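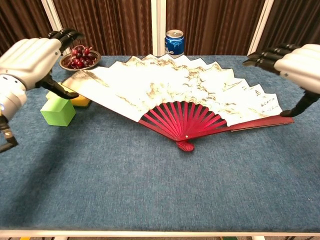
Radek Dvořáček would not call it a rebuilding year, however many times I gave him the chance. The Rollport coach said his team was closer than the table shows, and that three of the losses could have gone the other way.

Maybe. They could also have been worse. Rollport gave up a late goal in each of the last two games in May, and against Lachance the back line simply stopped running.

"We were tired, I admit that," he said. "Fitness is on me. I'll fix it."

I asked how, with the same 12 players getting nearly all the minutes. He talked about the bench for a while and didn't name anyone on it.

The crowd for the Lachance game was 1,542, down more than 500 from the opener. Dvořáček blamed the kickoff time. I sat in those stands, and the people near me were complaining about the long balls - not the clock.

On the striker he wants from Feritz, he was careful. "There have been talks. I like him." Rollport fans have heard that one before, and the last signing who came with talk like that scored once.

Rollport play Droneo next, away. Dvořáček says he'll pick an attacking side.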